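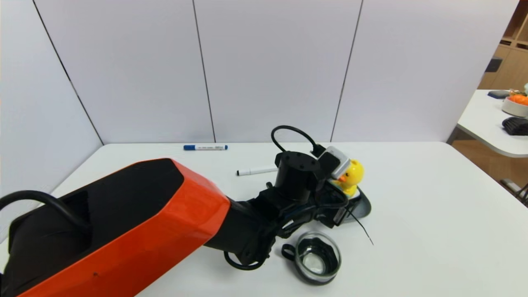
Sorting at Tevier gets an extra arm

The returns room at Tevier used to be the place where everyone took turns and no one volunteered. Since November a robot arm has been doing part of the sorting, and the people who work there sound genuinely happy about it!

Tevier takes back household odds and ends — cups, markers, small toys — and every piece has to be picked up and put in the right tray. The arm, set up with help from Skemeo, now handles 200 pieces a shift. Anything it can't get a grip on stays on the table for a person.

"My wrists feel better and my head is busier," said Huguette Bélanger, who has worked returns for 16 years. She used to sort from start to finish. Now she spends her mornings teaching the arm new objects and her afternoons on repairs, a job she had been asking for.

No jobs were cut, and all of the sorters have been trained to run the arm. They also won a say in its speed — it slows down whenever someone is working next to it. A second table opens next month.

Related
Mirzaei moves packing to day shifts
Ergate opens training room for warehouse staff

Last updated: 4:10 p.m.

Contact the newsroom | Copyright, all rights reserved | Back to top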